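Banc d'essai : Stendudix, le poste de préhension clés en main de Virnlow

Par Marit Amundsen

Virnlow vend le Stendudix aux laboratoires universitaires et aux bureaux d'études qui ne veulent plus assembler eux-mêmes leur poste de manipulation. L'offre réunit le montage mécanique, le réglage des caméras, la suite logicielle Stillik et un contrat d'assistance. Le bras et la pince restent au choix du client, dans une liste de modèles compatibles.

Installation

Le technicien de Virnlow, Harsh Bisht, a demandé 4 heures pour fixer le bras, passer les câbles et caler la vue de dessus. La calibration caméra-bras se fait avec une mire imprimée, en 17 poses. Une pose rejetée oblige à reprendre la série depuis le début, ce que la notice ne signale pas. Il faut prévoir un plan de travail rigide : sur une table à tréteaux, le recalage quotidien devient nécessaire.

Logiciel

Stillik enregistre les trajectoires, les flux vidéo et l'état de la pince sur une base de temps commune. L'éditeur de tâches accepte des consignes en texte libre, rattachées à chaque épisode. L'export est rapide, mais la relecture image par image souffre de saccades au-delà de 300 épisodes chargés. Le module Katiyar, facturé à part, vérifie la disposition initiale des objets avant chaque départ. Seema Upadhyay, responsable produit, annonce une version en français pour juillet.

Essai sur table

Nous avons retenu un scénario de dînette, avec vaisselle, aliments factices et mini-four. Les formes y sont variées et les contrastes inégaux : une assiette lavande translucide sur un plateau blanc se segmente moins bien qu'une fraise rouge. Le mini-four limite aussi les approches possibles du poignet sur le côté droit.

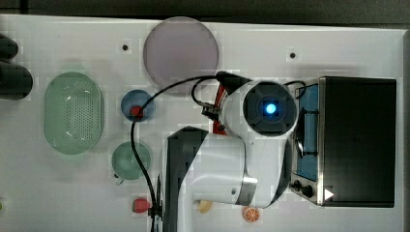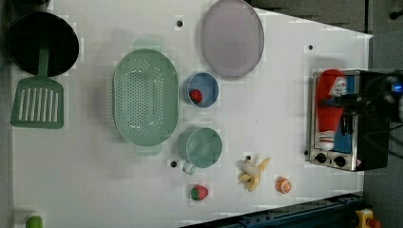
Table d'essai vue de dessus, avec la passoire, l'assiette et le mini-four.

Câblage et entretien

Les câbles appellent une réserve. Une boucle trop ample passe dans le champ de la caméra et masque de petits objets ; trop courte, elle bride la rotation du poignet. Virnlow fournit 9 colliers repositionnables, à régler pour chaque pince. Melaniia Horobets, qui a conduit nos essais, recommande de contrôler leur serrage en début de séance.

Verdict

Montage soigné, synchronisation fiable, documentation incomplète. Le Stendudix convient à une équipe qui produit des démonstrations chaque semaine. Pour un usage ponctuel, le contrat d'assistance obligatoire pèse trop lourd. Le module Katiyar peut attendre la seconde commande.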